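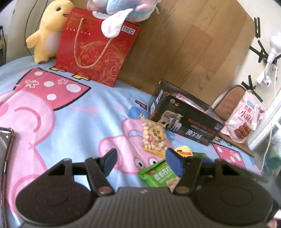

Teaching a gripper to tidy up: what I've learned so far

I've been showing the Haditz how to clear up after snack night for a while now, and I've got through 1,046 goes with the hand-held tool, so here are the bits I'd pass on to anyone starting out (some of them learnt the slow way!).

Go slower than feels natural. I used to whip things off the bed the way I do with my own fingers, and the playback looked like somebody swatting flies. Count to two before you close on anything, and again before you let go.

Start with the boxes and leave crinkly packets till you've got your eye in. Small packets want pinching by a corner or a seam, with the fingertips coming in low. A bag of peanuts is a different beast altogether – the nuts slide about and the weight goes with them – so I open wide, take it across the middle and lift straight up.

Patterned bedding is fine, by the way. I worried about it and ironed a plain sheet specially, what a waste of an evening. Do pull it flat though, or the tips catch in the folds and you drag half the bed with you.

Move things between goes. Swap the packets round, turn one upside down, tuck one under another. I do 10 from one side of the bed, then walk round and do 10 from the other.

If you fluff a grab, carry on and have a second try in the same go. I keep a few of those in on purpose. If you drop something on the floor, bin that one and start again.

Phone on silent and well off to the side, please. I have picked mine up by mistake.

I tried steering the arm from the Clukico handset as well. Lovely for big slow moves like dropping things into a gift bag, hopeless for thin packets, at least in my hands. My wrist gives up after 16 goes with either, so that's when I stop and put the kettle on.

Next job is socks, which I'm rather dreading.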